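Section 5. Setting Up and Loading Your Mottram Dish Rack

Before you wash a single thing, take a minute to find the rack a good home. Any flat table or counter will do nicely, and we like to leave plenty of bare surface next to it for bowls and cups waiting their turn.

1. Set the rack down and press gently on each corner. If it rocks, move it a little.

2. Stand your plates upright in the slots first (they're the easiest!), then bring over the bowls.

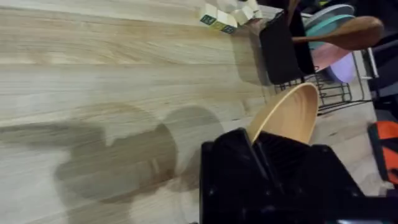

Fig. 5-1. Plates upright in the rack, with a tan bowl still to be placed.

3. Lay any round plates that are still waiting flat on the table, well away from the edge, and give cups a spot where they can't roll.

Note: Wooden spoons like some air, so please don't bundle them tightly together.
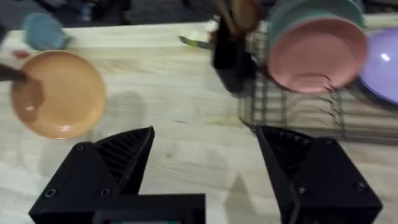
4. Work through whatever is left one piece at a time, and save the heaviest for last.

Caution: Never lift the rack while it's loaded. Empty it first, even if you're only moving it a few inches.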